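Re: [ondley-data] bedroom set, second pass

> The Aseck loader rejected 98 episodes out of 1,478.
> Most of them are bed-surface recordings. Is the sheet
> pattern the problem, or the speed? Worku has a slot
> for retraining in November and I would like to know
> what goes in.

Speed, mostly. I went through the rejects last night and sorted them by the stage where the pose estimate dropped. The magenta sheet gives the tracker plenty of features when the hand is slow. During quick approaches the whole surface smears and the estimate drifts before the jaws close. Around 193 further episodes passed the loader but show the same drift in the first second. I would hold those back as well.

Two changes for Callela, if there are no objections:

1. Approach at half the current pace and pause before closing.
2. Keep the blur threshold where it is. Loosening it would let in grasps with bad labels – worse than having fewer of them.

I would keep the patterned sheet. The policy from the plain gray cover did poorly on anything printed, and foil packaging needs more coverage on busy backgrounds in any case. Also please log the left and right grippers under separate keys. The merge script still assumes one stream per file and silently takes the first.

Views from the bed surface, for reference:
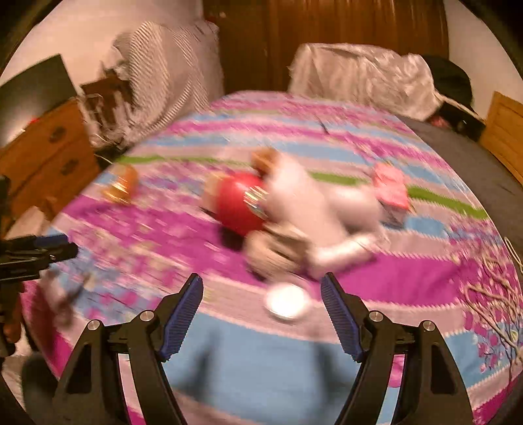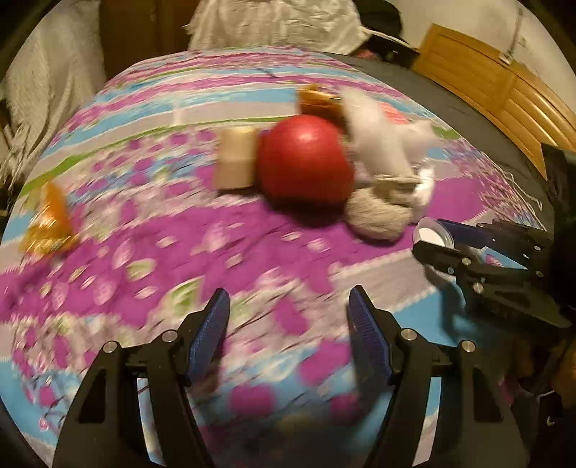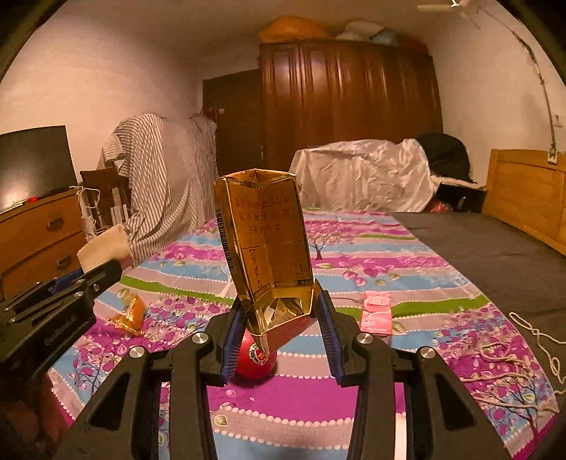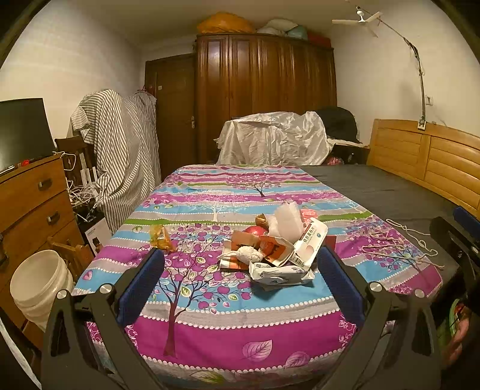
Hand-held gripper views, patterned bed cover. Third view: gold foil box between the pads.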